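By July I had put one apple on one plate more times than I'd eaten lunch, and I was getting paid better for it than I ever was on the packing line. Clonow had bought the arm from Nurker in the spring and told us there would be a job for everybody who wanted to learn it. Well, three of us wanted to! The rest took the check and went home, and the break room got so quiet you could hear the vending machine think.

So my mornings went like this: plate down, apple on, step back, press the green button, write down the try. 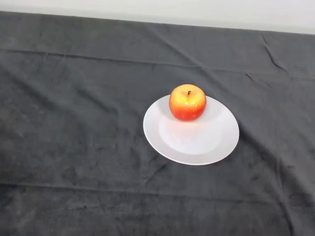 Violeta said I was teaching the thing to take my chair, and that she hoped it would at least learn to wipe the table after itself. She said it over the phone, with her kids yelling behind her, and then she asked if they were hiring (they weren't). I told her I'd ask Asger anyway.

Asger wanted 500 good tries before the end of the month. I got to 70 and started talking to it, which I'm a little embarrassed about. Come on, easy, easy, that kind of stuff, the way I used to talk to the new kids on the line.

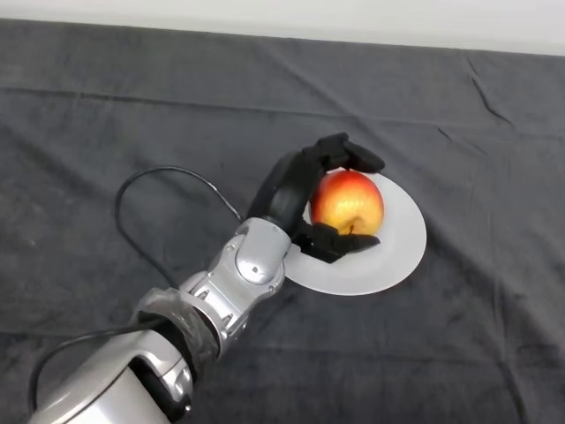
My hands had gone soft, that was what I noticed most. Twelve years of crates and my knuckles were always split, and now my mother held my fingers at dinner and asked if I'd been sick. I looked at the arm differently after that. It had black wrap wrinkled around its joint, just like the tape I used to wear on my bad wrist, and those knuckly black fingers over the apple, with a finger or thumb underneath. I'd always held them that way too.

I pressed the button again and picked up my pencil.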